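Calcaire dans la bouilloire : vinaigre blanc ou acide citrique ?
Forum d'entraide Sinmont > Maison > Entretien

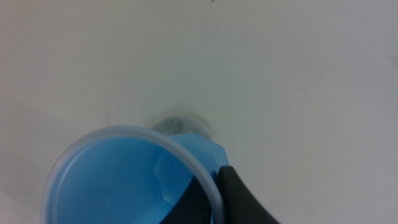 Le gobelet bleu clair, sur fond blanc

mirabelle_du_45
Bonjour à toutes et à tous ! Nous avons emménagé en juillet dans une région où l'eau est très dure, et ma bouilloire Torvik, que j'aime beaucoup (un cadeau de mes enfants), se couvre d'une croûte blanche en trois semaines à peine. J'ai essayé le vinaigre, mais toute la cuisine sentait la vinaigrette et mon thé aussi, pendant deux jours ! Une voisine me conseille l'acide citrique. Combien en mettre, et est-ce que ça n'abîme pas le fond en inox ? Merci d'avance pour votre patience, je suis un peu novice.
2511 vues

théière_fêlée
Bonjour Mirabelle, et bienvenue chez les gens à l'eau dure ! Je suis passée à l'acide citrique il y a des années et je ne reviendrais en arrière pour rien au monde. Je mets une cuillère à soupe rase dans un demi-litre d'eau froide, je fais tiédir sans aller jusqu'à l'ébullition (bouillant, ça peut laisser un dépôt très pénible à enlever), puis je laisse agir 45 minutes. Ensuite je vide, je rince deux fois, je fais bouillir une pleine bouilloire d'eau claire et je la jette. L'inox n'a jamais bronché chez moi. Évitez quand même d'y laisser la solution toute la nuit, et gardez la poudre loin des enfants et des yeux, ça pique ! On en trouve au rayon droguerie, j'achète le sachet de 300 grammes et il me fait largement l'année.

papi_bricole
Moi c'est vinaigre et puis c'est tout. Moitié eau moitié vinaigre, une heure, on rince bien. L'odeur, on ouvre la fenêtre. Surtout jamais avec de la javel.

lulu3931
Je plussoie pour l'acide citrique. J'ajoute que si vous videz la bouilloire le soir au lieu de laisser l'eau dormir dedans, la croûte revient bien moins vite. Une carafe filtrante aide aussi, j'ai une Pirkano depuis le printemps et mon thé noir n'a plus cette vilaine pellicule sur le dessus. Bon courage et bonne tasse !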